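Open day at Skornberg

Well, I finally made it to the open day at Skornberg, and I have been talking about it at home ever since! I'd missed the one in August, so this time I took the afternoon off work and drove the 26 miles with a thermos and no lunch, which was a mistake, as the sandwiches were gone by 2.

I started in the Vamo hall, where they had three arms stacking trays, and it was fun to watch (fast, and so quiet). But the room I kept going back to was the small one at the end of the corridor, where Meesuk were showing their simulator. They try out every grasp on a computer before a real arm gets anywhere near the parts.

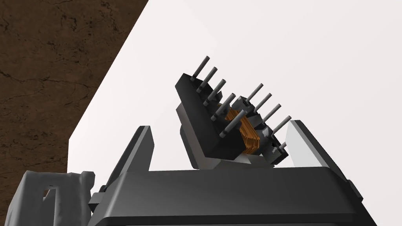
What I wanted to know was how you teach a machine to pick up something awkward. Boxes are one thing, but I wind my own coils for old radios and I know how easily a small part gets away from you. So I was thrilled that their demo part was a little transformer, copper winding and all. The gripper has it by the base, down between the fingertips, with all those long metal pins sticking out free above - just how I'd hold one myself if my fingers were flatter. I asked if it would cope with a bent pin and got a very long, very happy answer, of which I followed maybe half.

I stayed for three runs of the talk and came home with a Gamard catalog I can't afford anything from. The soldering bench is getting a tidy this weekend, and I've already put my name down for the next open day. If you go, eat first - and park behind the building, the front lot fills up early.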